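3.2 Sorting of small kitchen items

The second part of the study looked at how people group small items that have no fixed place in the kitchen. Larger goods such as pots, plates and boxed food were covered in Section 3.1 and are left out here. What remains is the material most households in the Wolodville sample kept in a single drawer or on one end of the counter: loose cutlery, single-serve snacks, small bottles and jars, and the bowls used to hold any of these for a short time.

Households were asked to put away a mixed set of such items using open containers and trays. No labels were supplied, and no instruction was given on what belonged together. We recorded the final grouping for each item and whether it shared a container with an item of another class. Across the sample this gave 2,518 placements. Placements in which an item was set down outside any container were kept in the data and coded as "loose."

Following Csizmadia, we treat a container as having a main class when more than half of the items in it are of one kind. Under this rule most containers were easy to code. Snacks were nearly always kept apart from utensils, and bottles and jars were nearly always kept upright on a tray. The harder cases involved spoons. They were placed with other utensils in most households but were also the item most often coded as loose — usually near a bowl.

Figure 6 shows a layout with the main classes used in the coding.
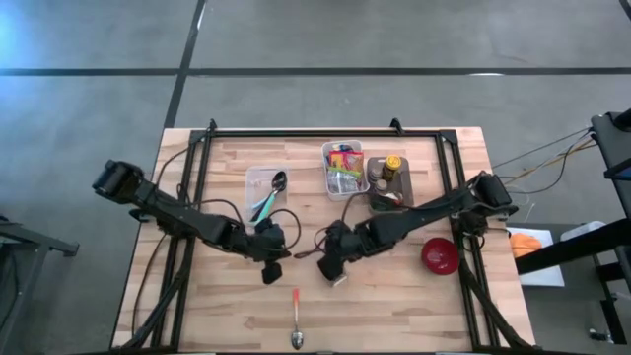
Figure 6. Small items by class: utensils and packaged snacks in clear plastic containers, bottles and jars on a grey tray, with a red bowl and one loose spoon.

Two points about the coding need comment. First, a bowl can be read either as an item or as a container. We coded it as an item when it was empty at the end of the task and as a container in all other cases. The Pellico scheme always codes bowls as containers, and our counts for that class are therefore lower than those reported with it. Second, a loose item is not the same as a misplaced one. Several households told us that a spoon left on the counter was there for the next use, and they would not have called the counter untidy. We made no attempt to separate these cases from items that had simply been missed.

Container type had a smaller effect than we expected. Clear containers and solid ones were filled in much the same way, and households rarely moved an item once it had been placed. Trays were different. With low sides and little depth, they were used for things that stand on their own, and snack packets were seldom put on them even when there was room. The results by container type are given in Section 4, together with those for the March repeat.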